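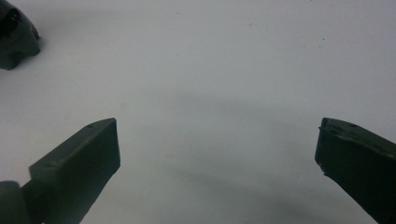 The White Board

By the time the leaves were down in Fluscombe, I had squeezed my way through 2,848 examples, and Stodier wanted 3,000. I had taken the job in July, when it sounded like a summer thing, something between one life and the next, and I suppose I stayed because the room was quiet and my hands liked having somewhere to be.

The work was simple to tell people about and hard to make them believe. You held a gripper in each hand, you reached out over the white board, and you did slowly and plainly what you wanted the machine to learn. Then you did it again. Fornitix, who would get the recordings in the end, asked for calm hands, and so I practiced calm the way other people practice the piano.

My mother called them my lobster claws. She had worked 80 looms' worth of noise at the old Birkett mill, and she wanted to know what on earth a robot could learn from me, of all people, who had never once folded a sheet to her liking. I told her it learned whatever I did, mistakes and all, if I let the mistakes stay in.

"Then leave a few in," she said. "It'll need them."
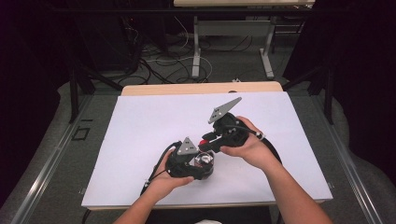 Both grippers over the board, cables trailing from the devices.

I thought about that the next morning -- I thought about it through most of the morning, to tell the truth -- with the fingers open wide over all that white. I had always thrown out the takes where I hesitated. There was a key for it, and I was quick with the key. But that day I reached, and stopped, and changed my mind, and reached again from the other side, and when it was over I set the grippers down and saved it.

Then I picked them up and started on the next.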